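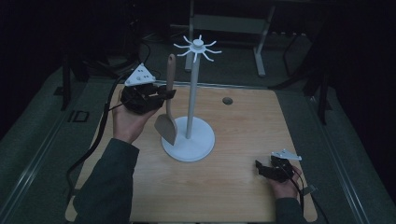 Shared Kitchens Deserve a Line in the Budget

By Higinio Pacheco

The Warkside Tenants' Association will vote in July on whether to keep the common kitchen on the ground floor or convert the space to rented storage. The association's board has asked members to submit their views in writing. Mine is that the kitchen should stay, and that it should be paid for properly.

The case for storage is easy to state. Storage lockers bring in money every month, need little cleaning and cause few complaints. The kitchen brings in nothing. Over the past year it has been the subject of more letters to the board than any other part of the building, most of them concerning dirty dishes, missing cups and the smell of the refrigerator. A member reading only that correspondence would reasonably conclude that the room is a burden.

Those letters describe a room without an owner. When the building opened, the kitchen was equipped from a single grant and then left to look after itself. Cups broke and were replaced with whatever residents no longer wanted at home. The dish rack went missing and stayed missing. No money was set aside for soap, towels or repairs, and no member of staff was given the task of cleaning the room. A laundry room run on those terms would also produce letters.

The neighboring building at Tridutska took a different course. Each household there pays 2 dollars a month toward its kitchen, and with 70 households the sum covers supplies and a weekly cleaning. The rules fit on one sheet of paper. Residents I have spoken with use the room for birthday meals, for homework in the afternoon and for coffee after night shifts. Several told me they first learned their neighbors' names there.

Members opposed to a fee argue that residents who never enter the kitchen should not be asked to support it. The objection is fair and deserves an answer. Residents without bicycles already pay for the bicycle shed, and those on the ground floor pay for the elevator. A building held in common depends on costs of this kind, and the proposed amount is modest.

I would ask the board to put a third choice on the ballot: keep the kitchen for six months with a monthly fee, paid cleaning and a short set of written rules, and review the results at the end of that period. If the room is still neglected, the lockers can be installed then. Once the sink and stove have been removed, it is unlikely that any future board will find the funds to put them back.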